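4 小件物品的敞口盒收纳：材料、摆放规则与判读

4.1 物品集

本节使用的物品取自 Tiroleo 小件集，共 31 件，按外形分为块状、球状和不规则三类。块状件至少有一个可供其他物品放置的平面；球状件没有稳定的支承面，放入盒内后的静止位置由盒底和相邻物品共同决定；不规则件包括截面沿长度方向变化的物品，以及表面带有凸起或凹槽的物品。三类物品在编号上不作区分，登记表中只记外形类别、主色和最大边长。主色由两名登记者分别填写，不一致时取较宽泛的色名，例如一人记橙、一人记褐时，统一登记为橙褐色。

带有图案或标记的物品，其标记颜色另列一栏，不并入主色。早期版本的登记表把标记和底色合写，导致白底黑纹的球在检索“黑色”时也会被列出，后续统计时不得不逐条剔除。现行登记表自 12 月起使用，此前的记录已按新格式重录，重录时未改动尺寸数据。

4.2 收纳盒与台面

收纳盒分深色和浅色两组，均为敞口，使用时不加盖。深色组的盒内壁与多数物品的主色反差较大，边界容易辨认，但盒底与侧壁的交线在阴影中不易确定；浅色组的情形相反，交线清楚，白色和浅黄色物品的轮廓则较弱。另有一类外壁浅、内壁深的盒子，登记时以内壁颜色归组，外壁颜色写入备注。

盒子直接置于台面，不垫衬垫。台面采用带纹理的深浅不均表面，目的是避免登记者以台面颜色作为判断盒体位置的唯一依据。预备试验中曾使用 Suteo 单色台布，浅色盒与台布边界相近的情况较多，正式记录时停用。台面上盒与盒的间距不作规定，只要求盒口之间不重叠，且每个盒的盒口平面基本水平。

Husov 分类表把盒内位置划为四角、四边和中央，本文沿用其划分，但将“中央”限定为不接触任何侧壁的区域。物品跨越两个区域时，以物品与盒底接触的部分为准；物品与盒底没有接触时，归入支承它的那件物品所在的区域，并记为上层。

4.3 摆放规则

每一轮摆放前清空目标盒。物品逐件放入，放入后不再调整，滚动或倾倒的结果按原样保留。同一盒内物品不超过 7 件，超过此数时盒底大部分被遮挡，位置登记的分歧明显增多。规则不要求物品铺成单层。允许一件物品落在另一件的顶面上，但不允许为了形成叠放而用手扶正。

叠放的登记分为三种。第一种为稳定叠放，上层物品的投影完全落在下层物品顶面以内。第二种为偏置叠放，上层物品的投影部分超出下层顶面，但未接触盒底或侧壁。第三种为倚靠，上层物品同时接触下层物品和侧壁，或同时接触下层物品和盒底。仅凭俯视角度，第二种和第三种有时无法区分，此时登记为“偏置或倚靠”，不作推断。圆形件落在块状件之上时尤其容易出现这一问题，圆形件的下缘往往被自身遮挡，接触点不可见。

球状件另有一项规定。球落入盒底后如停在角部，视为受两面侧壁限制；停在边上，视为受一面侧壁限制；停在中央而未接触其他物品的，须在登记表中注明。后一种情形在平整盒底上少见，出现时多与盒底的轻微凹陷有关。

4.4 判读与遮挡

判读以静态图为单位，每张图独立登记，不参考前后各轮的结果。登记内容依次为：盒内可见物品、各物品所在区域、层次关系、遮挡关系。部分可见的物品照常登记，形状栏填写可见部分所支持的最宽泛类别。只能看到小块颜色的，形状栏留空，颜色栏仍须填写。这一做法牺牲了部分信息，但避免了登记者依据物品集目录反推被遮挡物品的身份。我们在复核中发现，熟悉目录的登记者更倾向于为模糊的小件填写具体名称，且填写时并不降低自评的把握程度。

遮挡来源分为盒内和盒外。盒内遮挡由相邻物品或侧壁造成，盒外遮挡由位于盒口上方或盒体前方的物体造成，线缆、手指和工具均归入此类。盒外遮挡不影响物品的层次登记，但会影响盒体本身的登记：盒体被部分遮住时，只登记可见的外壁和内部颜色，盒内是否有物品按“未确定”处理，不得写作“空”。将未确定的盒子误记为空盒，是首次登记中最常见的错误，已在登记说明中单列一条。

复核由另一名登记者完成，复核者不接触首次登记的结果。两次登记在层次关系上不一致的，退回判读，仍不一致的取“未确定”。我们没有采用 Kaushik 提出的加权方法，该方法要求每件物品事先具有唯一轮廓，而本物品集中有若干不规则件在不同朝向下轮廓差异较大，权重难以固定。正式登记共 100 轮，各轮使用同一份登记表，表格栏目在登记期间未作改动。

4.5 示例

图 5 中的敞口盒为藏青色，属深色组。盒内黄色块状件的顶部有一件绿色圆形件，按 4.3 登记为上层；其后偏右处的橙褐色小件，形状栏留空。带黑色标记的白色小球位于盒内右下角，主色记为白，标记色记为黑。左侧粉色盒的内部为深褐色，按内壁颜色归入深色组，外壁颜色入备注；该盒有部分被线缆遮住，适用盒外遮挡的规定。

图 5 敞口盒内小件物品的叠放与角部位置，绿色纹理台面。 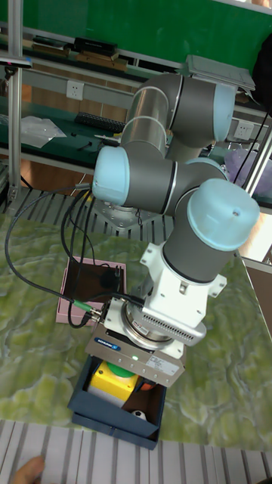
物品没有接触盒底时，它的位置应登记在哪个区域？

登记在支承它的那件物品所在的区域，同时在层次栏中记为上层。如果支承关系本身看不清，层次栏填“未确定”。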